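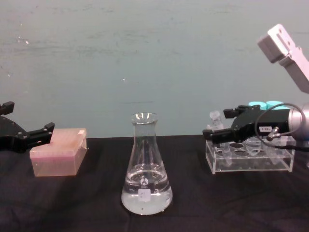

双臂夹爪采集透明器皿的示范数据，场景要不要一直变？

Shivam Tiwari

我们在做一个实验台整理的任务，双臂遥操作采集，胸前高度一路相机，两只手腕上暂时没有装相机。桌上铺黑布，放吸头盒、锥形瓶和一个透明的管架，管架上有透明塑料管和一只白盖小瓶。任务写得很简单：右臂把白盖小瓶从管架上取出来，放到锥形瓶和管架之间的空处，左臂把吸头盒往里推正，然后两臂退回。图里是其中一条的中段，右边夹爪正对着小瓶，还没有夹。

目前有效示范是 1,511 条。采集软件是我们自己在 Wetirgate 上改的，能录关节角、夹爪开度和图像，时间戳统一打在主机上。训练用的是比较常见的模仿学习做法，输出一小段动作序列，没有加什么特别的东西。

问题有这么几个。

一是成功率上不去。位置和训练时接近的时候还可以，把管架往右挪一个手掌的宽度，右臂就会停在管子上方来回试探，有时候夹到旁边的蓝绿色盖子上去。我怀疑是模型根本没看清小瓶在哪里，因为瓶身是透明的，架子也是透明的，到了画面里只剩几条亮边。可是白盖子明明很显眼。

二是遮挡。右臂伸过去以后，夹爪会把管架后排挡住一部分，后面那两个蓝绿盖子经常只露出一点。操作员站在旁边看得见，相机看不见。操作员凭自己看到的东西做了修正，录下来的数据里却没有对应的依据。这样的示范还能不能用？

三是变化应该怎么安排。现在的做法是每录完一批才换一次摆法，同一批里桌面基本不动，只把小瓶放回去。组里有人主张每一条都重新摆，但那样一个下午录不了多少，操作员也累。布上的褶皱、灯光这些要不要也当成变量？我们现在每天开工前会把布拉平，录着录着又皱了，就没有再管。

另外锥形瓶里装了水，录的时候会有反光，不知道是留着好还是倒空好。

采过透明物体的人麻烦说说经验，最好讲具体一点的流程，论文我们看过一些，里面很少写这些。

Sum-yee Hsieh

我在一个叫 Sachdeva 的项目里管过一阵子采集，物体跟你的差不多，也是玻璃和透明塑料。按你的顺序讲。

先说遮挡，这个我认为是最要紧的。操作员能看到的信息必须不多于策略能看到的信息，至少在关键的几秒里要这样。我们后来规定操作员只看屏幕，屏幕上放的就是录制用的那几路画面，人坐在侧面，用挡板隔开台面。刚改的时候操作员抱怨很多，单条用时变长，废的也多，过了几天就适应了。如果你只有胸前这一路，那么操作员看着这一路做不到的动作，就不应该指望模型能做到。你可以先拿这个当测试：让手最熟的人只看这路画面取十几次小瓶，看他能成几次。要是他也总夹偏，那就加手腕相机，别急着加数据。

旧的 1,511 条不用全扔。把每条从夹爪接近管架到闭合那一段抽出来看，画面里能认出小瓶和夹爪相对位置的留下，认不出来又正好发生了修正动作的，整条标成次等，单独放一个目录。训练的时候可以先不用次等的，跑一个对照。我们当时是两个人分别标，意见不同的就归到次等，不讨论，省时间。

再说摆放变化。一批一种摆法是最容易出问题的。模型会把整张桌面的样子和那一组动作连在一起记，你挪管架它就犯难，很可能就是这么来的。每条都从头摆也没有必要，我们用的是折中的办法：

事先生成一张摆放表，每一行写清楚管架的位置和朝向、吸头盒的位置、锥形瓶的位置，还有小瓶插在哪个孔。表由脚本随机排，人照着做。

每条只改其中一两项，其他不动。一条录完，助手动一样东西，操作员这时候把手臂退回起点。动作熟了以后，这个间隔和原来放回小瓶的时间差不多。

小瓶所在的孔要换得勤一些。你描述的情况里小瓶如果总在架子左端，模型学到的可能是“去架子左端”，跟小瓶没什么关系。白盖子显眼，但它从来不需要靠盖子来判断位置，自然就不去用。这个很好验证：把小瓶拿走，架子留在原处，跑策略，看右臂还去不去夹左端。去夹的话，就是这个毛病。

干扰物也要换。蓝绿盖子的管子有时放、有时不放，有时挪到小瓶旁边。

布的褶皱不用专门设计，别拉平就行了，每天随手抖一下铺上去。灯光值得管一管，玻璃上的高光会跟着灯走，只在一种灯光下录，模型可能会拿高光当参照。我们是两组灯轮着开，上午一种下午一种，每条在备注里记下是哪一种，以后要查的时候查得到。

水留着。正式使用的时候瓶子里也不会总是空的。液面高低可以变一变，但要注意锥形瓶在桌子中间，两条手臂都有可能碰到。我们倒过一次，布湿了一大片，那天后面就没法录了。后来瓶底粘了一点可移除的胶，锥形瓶又不是要抓的对象，不影响。如果以后要抓它，就不能粘。

最后一点是起始姿态。每条开始时手臂的位置不要完全一样，但也不要乱放，在一个小范围里抖动即可。还有就是专门录一些从偏差里恢复的：先让夹爪停在偏左或偏后的位置，从那里开始录，前面移过去的那段不要录进去。你说的“来回试探”，多半是模型走到了训练里没见过的位置，不知道怎么回来。

Drusa

同意楼上说的摆放表。补充一点硬件方面的。

查一下时间戳。统一打在主机上，只说明是同一个钟，相机到主机有延迟，关节数据几乎没有，两边差多少要量出来。办法很土：在夹爪上贴一小块亮的胶带，让它快速开合，比较画面里闭合的那一帧和开度曲线到底的那个点。差得大的话，接近小物体的时候就会偏，跟你说的现象也对得上。相机曝光最好锁死，自动曝光遇到黑布会把画面拉亮，玻璃的边就过曝了。

还有线。腕部那根黑线绕了个大弯从夹爪上面过，动作幅度大的时候留意一下会不会蹭到架子上的管子，也留意会不会挡相机。能用扎带收一收就收一收，但是要在开始录新一轮之前收，中途改了外观，前后两批数据就不太一样了。

Jason

直接加数据吧，我们加到很多以后自己就好了。透明物体都这样。实在不行就在瓶子上贴标签。

评论

Shivam Tiwari：先照 Sum-yee Hsieh 的办法做了拿走小瓶的测试，右臂还是去夹架子左端，夹爪合上，然后往外放空气。看来确实是孔位的问题。摆放表今天写好了，孔位随机，干扰管也随机。

Sum-yee Hsieh：那旧数据的权重可以调低一些，不然左端还是占多数。新录的里面多放一些右半边的孔。

Shivam Tiwari：好。操作员只看屏幕这一条也试了，只用胸前那路，后排的孔基本夹不准，前排还行。手腕相机已经去申请了，到货之前先只录前排。

Drusa：装了手腕相机以后，旧数据就少一路图像，混着训要提前想好缺的那一路怎么填。

Shivam Tiwari：更新一下，总数到 1,995 条了，其中次等的还没有剔干净。挪动管架以后右臂不怎么停住了，夹错盖子的情况还有。时间戳也量了，图像比关节晚大约 2 帧，已经在导出脚本里补上，没有重录。

Jason：所以还是加了数据。

Sum-yee Hsieh：加的是不同摆法的数据，和原样再录几百条差别很大。贴标签那个我不建议，除非以后每只瓶子都贴。

Drusa：补延迟之后最好把补之前的版本也留一份，万一相机换了接口，延迟会变，到时候要重新量。

Shivam Tiwari：留了，两个版本分目录放的。手腕相机装好以后我另开一帖。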